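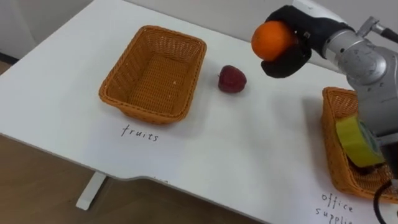
Ticket 605: Sorter stalls with a fruit in the gripper

Opened by: Chih-ming Kong
Project: Gridudico
Component: Tostarent (task planner)
Status: Resolved, one follow-up open
Last updated: August 2025

What I'm seeing

Okay, so this one has been bugging me all week. The setup is our two-basket sort, fruits on one side and office supplies on the other, with the words written by the baskets so the perception side can read where things belong. The arm picks up the orange just fine, lifts it, and then hangs there. No fault light, no error in the arm log, just a planner that keeps saying "replanning" until it hits the 40 second timeout and gives up. You get to stand there looking at an orange in midair and an empty fruits basket!

It doesn't stall every time, either. I ran the same task 13 times in a row and got 2 stalls, both with the orange, both after the grasp was already marked good.

Stuff I tried first

Restarted Tostarent. No change.

Rolled Mok (our label reader) back to the July build. Same stalls, so I put the new one back.

Bumped the gripper force up a notch, thinking the grasp check was flickering. It wasn't. The grasp flag is steady in the log the whole time, so I set the force back where it was.

Swapped the pick order so the strawberry goes first. That one went into the basket with no trouble at all, and then I got a stall on the orange again. Grr.

Where it got interesting

I finally dumped the scene graph during a stall, which I should have done on day one. Both labels were in there, "fruits" and "office supplies", read correctly. But the orange was in there twice! Once as the held object, and once as a loose object sitting at the spot where it got picked. So the planner thinks there's a fruit in the hand and another one on the table, close to the path it wants to take, and it keeps trying to route the arm around a thing that isn't there. Every new route fails the clearance check, it replans, and around we go.

The ghost comes from the tracker. When the fingers close they cover part of the orange, the visible blob shrinks, and the match score against the old track drops under the cutoff. The tracker starts a new track for what's in the gripper and leaves the old one parked on the table until it ages out. If it ages out before the planner takes its snapshot, you never notice. If it doesn't, you stall.

Fix

On grasp success we now hand the track ID straight to the gripper and drop the table copy, with no re-matching until release. It's a small change in the attach callback. I also made the planner take a fresh snapshot on each replan, because it was reusing the first one (sorry, that was me, from way back).

Reran the whole set on the Flullcombe branch with the same pick order and had no stalls. Merged.

Still open

The tape roll leans against the side of its basket, and the clearance check still treats the basket interior as one solid box. It doesn't hurt anything with fruit, but a second item headed for office supplies will probably get a release height that's too high. I'll open a separate ticket for that and link it back to this one.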